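Drellard Weighs a Curfew for Couches

Drellard has 2,000 households, one traffic light and, as of last month, a formal definition of the word "couch." It took the town council three meetings to write. A couch, for the purposes of local law, is "any upholstered seat designed for two or more persons," a phrase that also takes in the back row at the movie theater and both pews in the Methodist side chapel, as several people pointed out during public comment and one person pointed out twice.

The definition was needed for the bulk trash ordinance, which goes to a final vote in April. Under the current rules, residents can leave large items at the curb whenever they like, and the town will pick them up when it can. For years that arrangement suited everybody. Then the landfill at Saltent raised its gate fee for furniture and the town cut its bulk pickup from every week to once a month. Residents went on leaving things at the curb whenever they liked.

The result has been a kind of slow outdoor furniture show. A plaid loveseat on Tanner Street stayed out long enough to be included in the background of a real estate listing. Two recliners near the middle school were adopted by eighth graders, who added a lamp. By the end of last year the public works department had logged 463 complaints about items at the curb, up from 220 the year before, and had given up sorting them by street.

The new ordinance would set hours. Furniture could go out no earlier than 6 p.m. on the evening before a scheduled pickup, and anything left behind by the truck would have to be back indoors by the following noon. Owners who miss the deadline would get a written warning, then a second written warning, and then a fine of up to $500, which is more than most of the couches in question would bring on a good day with the cushions flipped.

Tamer Yammine, who represents the east side and wrote most of the draft, told the council that he had tried to keep it simple. It runs eleven pages. One of them is a diagram of a curb.

"People hear 'couch curfew' and they laugh, and I laughed too," Yammine said. "Then I got the overtime sheet."

The overtime sheet was passed around. The public works crew is two people and a truck, and the truck has opinions about hills. A sofa that has been rained on for three weeks is a different animal from one that came out of the living room the night before, and the crew would like the council to know that sleeper sofas should be counted as two sofas and possibly as an injury.

Most of the opposition comes from people who have nothing against tidiness and would like to know where they are supposed to put the thing. Drellard has a lot of upstairs apartments and not many garages. A tenant who gets a friend with a strong back on one particular afternoon can't always make that afternoon line up with the town calendar. There is also the matter of the informal economy. A decent couch set out in the morning has usually found a new home by supper, and the curb on Multar Avenue has furnished, by local reckoning, most of the first apartments in the east end.

The draft makes some allowance for this. A resident may apply for a "reuse tag," good for 48 hours, which certifies that the item is clean, dry and free to anyone who can lift it. The tag will be orange. It must be attached to the item "in a manner visible from the street," and an earlier version of the draft specified string until someone asked about leather and what a person was supposed to tie the string to. 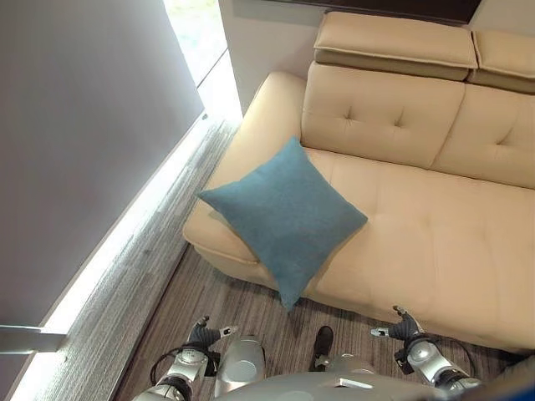
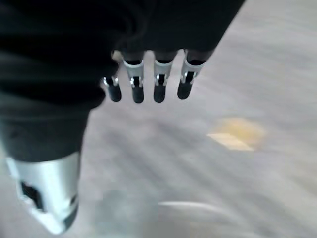
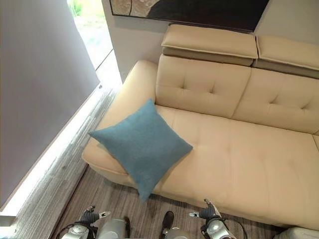 Leather came up a good deal, in fact. The Saltent landfill charges the same for leather as for cloth but charges by weight, and the recliner mechanism in a newer model can push a piece into the next bracket. Morenike Shehu told the council that the weight rule had it backward, that the heavy ones were the ones worth saving, and that if the town would open the old fire barn one morning a month she could promise it would be empty again by lunch. She also wanted it on the record that the plaid loveseat had been perfectly good until the second week.

The fire barn idea got a warmer reception than anything in the eleven pages. The barn has stood mostly vacant since the engines moved to the new station, except for the town's holiday decorations and a float shaped like a trout. It has a wide door, a concrete floor and a roof that leaks in only one corner, and the town already pays to insure it. Council members spent half an hour working out who would unlock it. They then spent a further quarter of an hour on the trout.

Yammine said he would be glad to add the barn to the ordinance as a pilot program, provided it came with hours, a sign and a rule about mattresses. There was general agreement about mattresses. The draft already bans them from the reuse tag program outright, in the only sentence of the document that nobody has tried to amend.

Enforcement is less settled. The town has no code officer, having lost the last one to a better-paying job in a town with more codes. The draft hands the duty to public works, whose crew would have to drive past each item twice, once to see that it was there and again to see that it still was. One council member suggested that neighbors could send in photographs. Another said that neighbors were already sending in photographs, and that the town's inbox had stopped accepting attachments in January.

A proposal to contract the whole business out to Puma Hauling, the private outfit that serves the lake houses, was raised and set aside within the same five minutes. Puma's quote included a monthly base charge, a per-item charge and a line marked "stairs." The council asked what "stairs" would come to over a year. The answer was read aloud, and the discussion moved on to parking.

If the ordinance passes, warnings would begin in June and fines in September, timed to miss the spring moving season and land squarely on the fall one. Renters would be liable for their own furniture, landlords for anything left more than ten days after a lease ends, and the school district for the recliners, unless the eighth grade can be persuaded to come forward.

The council also has to do something about its definition. The Methodists have asked for their pews to be exempted in writing. So has the owner of the movie theater, who noted that he has been meaning to put the back row out at the curb for years and would appreciate knowing what time.

Copies of the draft are available at the town clerk's office and at the library, where readers may look it over in the reading room. The reading room couch was removed for cleaning in the fall and has not come back, and the clerk's office says it is looking into it.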